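Look after the simulated cell as if it had bolts in it

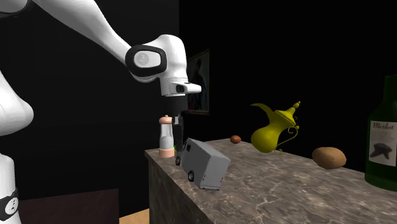 The Rudel cell in simulation: the arm at the marble counter, gripper down between the pepper mill and the van.

Sunday, October 31, 2021

Every workshop I have worked in keeps a maintenance book for its robots. Grease, belts, cable chafing, the date the gripper pads were changed, who moved the base and by how much. Very few keep one for the simulated copy of the same machine, and I think they should. I have spent most of this year looking after one such copy at Gittins, where we call it Rudel, and I have come round to the view that it needs the same care as the arm on the floor and gets a tenth of it.

Rudel is a single arm beside a kitchen counter. Its job is to reach down among ordinary things and pick out the one it is told to. The counter is a long slab of brown-gray stone with pale veins, and what stands on it changes from run to run. One set has a pepper mill, a toy van, a teapot of the Arabic coffee pot kind, a potato and a bottle of Merlot. The objects come from a shared library called Doko. The scheduler that loads them, runs them and files the results is Wimik, which we wrote ourselves and which I will complain about further down.

The usual argument against maintaining a simulation is that nothing in it wears out. A simulated joint does not need grease. The pads do not go shiny. You can leave it over Christmas, come back in January, and every number will be where you left it. All true, and it leads people to treat the thing as finished on the day it first runs.

What goes wrong with a simulated cell is everything around those numbers. The library changes. Somebody rescales an object to suit their own project. A physics update alters the default friction. The real arm is taken off its mount for a new cable and goes back 6 millimetres to the left, and the copy is never told. From then on, you have two machines with the same name that are drifting apart, and the one that gives you the most results is the one that is wrong.

We had exactly this in spring. Success on the teapot dropped over a fortnight, and two of us spent days looking at the grasp planner. The planner was fine. The teapot had been replaced in Doko with a prettier one, and the new one had its centre of mass set up near the lid. It would not settle on its foot. Every run began with a pot already on its way over, and the gripper was being marked down for missing something that should have been standing still. A page in a book saying 'teapot replaced' with a date beside it would have saved us the whole business.

So we started a book. It is a plain shared text file, newest entry at the top. Anyone who touches the cell writes a line: what was changed, the old value, the new value, and how it was checked. I would rather have a dull file that people use than a clever tool that they don't.

Alongside the book there is a weekly check, which takes 22 minutes if nothing is wrong. It goes like this.

Load the empty counter and send the arm to its home position. Compare the joint readings with the sheet.

Lower the gripper to touch height at the near corner and the far corner of the stone. The gap under the fingers should match at both. If it doesn't, the base or the counter has moved.

Drop each object in the current set on its own and let it settle. Anything that is still moving after 2 seconds gets pulled and looked at.

Close the fingers on the test block and read the force. Open, close, read again.

Put the full set back and run the gripper down between two close neighbours. A tall narrow thing beside a low boxy one is a good pair, and the pepper mill and the van do well enough. Look at the clearance from more than one side.

That last step is the one people want to skip, and the one I would keep if I could only keep one. The numbers will tell you there was no collision. They won't tell you that the collision shape for the object is a crude box with nothing to do with what is drawn on the screen, or that a finger is passing through a handle that was never given a solid shape at all. Handles and spouts are the worst for this. You have to turn the view and look, the way you would crouch beside a real gripper with a torch.

I have heard it said that all this can be automated, and some of it is. Wimik does the settling test overnight now. But Wimik also reported a clean pass for a whole week when the test objects had failed to load, on the grounds that nothing had moved. I have put a check in for that. There will be another one like it that I haven't thought of, and for that reason a person still opens the cell and looks.

The other objection is cost, and it is fair. Nobody was hired to look after Rudel. The hours come out of time meant for new work, and managers find it hard to see why a machine made of files should need servicing. My answer is that we run batches of 1000 attempts on it, and decisions about the real arm are made on those batches. We chose our finger length that way. If the stone is a few millimetres too high in the copy, we have bought the wrong fingers.

It also matters who does it. For a long time the simulation belonged to the software side and the real arm to the workshop, and neither read the other's notes. Now whoever services the arm also opens the copy on the same day and brings it into line. The fitters were reluctant at first – they thought it was a toy – but they are better at it than the programmers. They notice when a wrist turns further than its cable would let it. One of them found that our gripper was mounted a quarter turn out, which had been so since the first week and had been quietly corrected for in three different scripts.

Those three corrections are still in there, by the way. Taking them out is the next job in the book, and it will have to be done in one go, with the arm stood down and the old results marked so they don't get mixed in with the new ones.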